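Manipulation course, project 2, running notes. Team name is Nirnov. The task: pick an object off the floor, place it in a bin, repeat without operator input.

Grip force first. The motor driver takes a command from 0 to 2000. At 450 the fingers hold a hard plastic part without slip. Below that the part rotates in the grasp as soon as the wrist turns.

Above 450 the current draw climbs and the hold gets no better. We locked the value and moved on to approach angle.

Approach angle is the harder problem. Floor picks leave very little clearance under the fingertips, and a steep approach puts one tip down before the other. Current test object is a small toy truck, pink and blue.

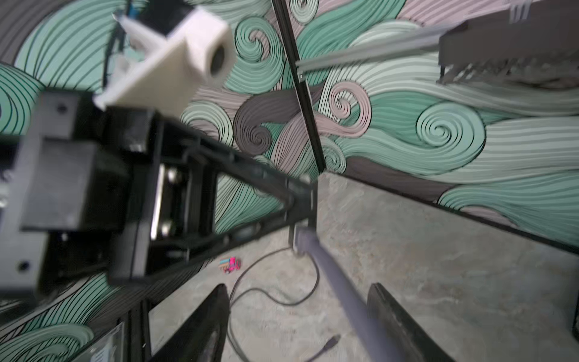 Suqin Kang asked whether we had tried closing the fingers partway before the descent, so the tips arrive at the width of the object and the final close is short.

We had not. Added it as a pre-grasp step. The final close is shorter and the object gets pushed around less. The cost is that a bad position estimate now lands a finger on top of the part.

Logged 207 attempts on the new sequence. Most of the failures are position error along the direction of approach – the lateral error is small. That points at the wrist calibration, so we are redoing it with the larger target.

Hemley's team uses a fixed overhead estimate and skips the wrist view until the last step. We may borrow that if the recalibration does not hold.

Code is on the course server under Mfaume. The pre-grasp width is a parameter in the config file. Report is due in October.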